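**Big orange detergent bottle, cant read the label**

**dinu86:** Got this from the discount place, label nearly all Chinese. Two round symbols with red slashes on. Don't use on what??
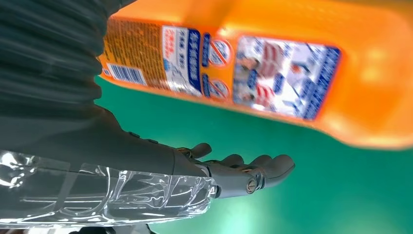

*1 min read*

**Salano:** Could be wool and silk. Guessing tho. Translate app on the small print.

**lodell_12:** Disagree, don't guess, try an old sock first. And keep it in a bag, they leak on thier side.

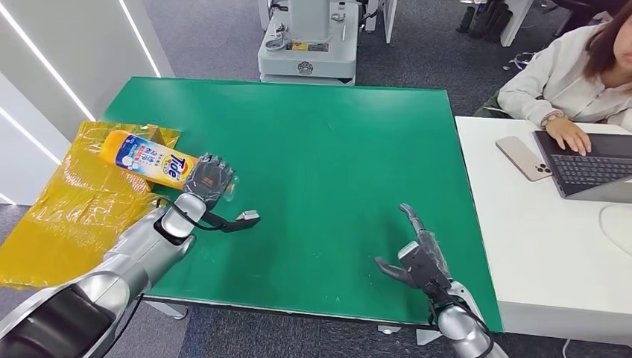
How much for a small load?
Half a cap, less in soft water.

**Salano:** Half a cap is loads. I do a third.

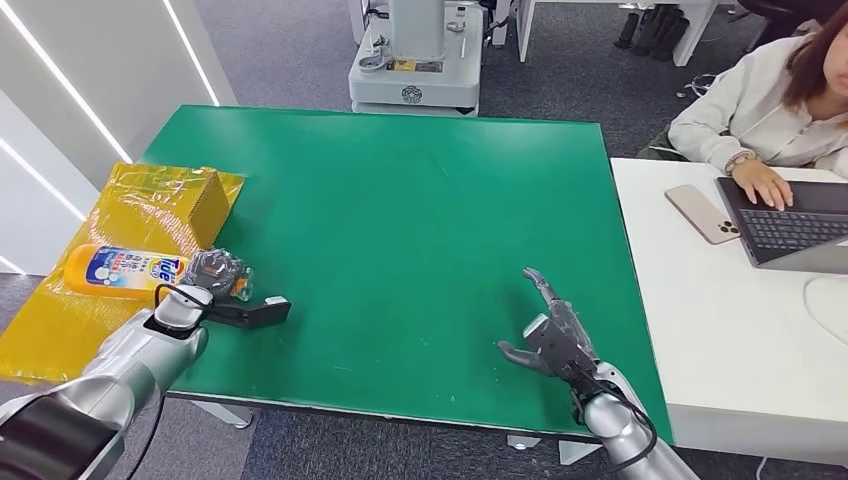 *Tide on the yellow bag, green table*

**dinu86:** ok sock test tonight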